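Risitport Model Railroad Association, Technical and Layout Section
Minutes of the regular meeting, 9 November 2023

Held in the upstairs room at Plandar Hall. Called to order at 7:05 p.m. by the section chair. Quorum present. Minutes of the previous meeting were approved with one correction: under "Lighting," for "series" read "parallel."

## 1. Matters arising

The replacement fuses for the main supply have arrived and are in the parts cabinet, second drawer. The old glass fuses are to be thrown out and not returned to the drawer.

The lease question was carried over. The hall office has not replied to the letter.

## 2. Esquivel branch, electrical

The electrical lead reported on the voltage drop along the Esquivel branch. Readings at the junction are within tolerance under load. Readings at the terminus are low enough that two-car sets slow visibly on the grade. The cause was traced to the feeder spacing. The branch was wired with a single pair of feeders at the junction end, and the rail joiners have been carrying current for the rest of the run.

Options discussed:

- Solder the joiners along the full branch. Cheap, but leaves no allowance for expansion, and the hall is unheated on weekdays.
- Add feeders at each baseboard joint, fed from a heavier bus under the boards.
- Leave the wiring alone and restrict the branch to light stock.

The second option was preferred. One member asked that the bus be color coded to match the main line and not the yard, where the colors were reversed during the original build. Agreed.

**Motion:** to rewire the Esquivel branch with a new bus and additional feeders at each baseboard joint, cost not to exceed the amount left in the electrical line. Seconded. Carried, none opposed.

Work is to begin after the holiday closing and finish before the February open house.

## 3. Track standards

The draft standard was circulated before the meeting. Discussion was confined to the section on minimum radius and the section on crosstie spacing.

On radius, the draft sets separate minimums for main line, branch, and industrial track. The yard group objected that the industrial figure rules out the existing spur behind the grain elevator. It was agreed that existing track is exempt until it is next lifted.
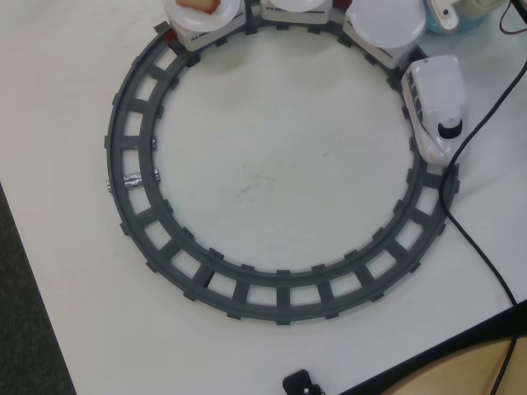
On crosstie spacing, the draft calls for prototype spacing on all visible main line and leaves hidden track to the builder. A member asked whether the lift-out section at the door counts as visible. The chair ruled that it does. The wording will be changed to "visible from any public aisle."

The standard as amended will be put to a vote at the next meeting.

## 4. Purchase of ballast

Two quotes were received for fine gray ballast. Flollen quoted for bulk sacks, delivery included. The other supplier quoted a lower unit price but will not hold a color match between batches. The color match was considered more important, as the last repair at the river crossing is still visible under the overhead lights.

**Motion:** to accept the Flollen quote and spend up to $1,000 from the scenery line. Seconded. Carried, one abstention.

Sacks are to be stored off the floor. The lower shelf in the workshop will need clearing first.

## 5. Section budget

The balance in the layout fund stands at $3,000 before the ballast purchase. No other commitments are outstanding. The request for a second rolling stock cabinet was deferred until the lease question is settled.

## 6. Other business

a. The wheel gauge has gone missing from the programming bench again. Anyone who has it is asked to put it back on the hook.

b. Operating sessions will start at the posted time. Late arrivals will be assigned to the yard.

c. The solder fume extractor needs a new filter. The workshop lead will order one and post the part number inside the lid.

d. The layout room door is to be kept closed when the lift-out section is in place.

## Action items

- Electrical lead: wire list and bus diagram for the Esquivel branch.
- Standards editor: revised draft, sent out one week before the next meeting.
- Purchasing: place the Flollen order.
- Chair: second letter to the hall office.

Adjourned at 8:40 p.m.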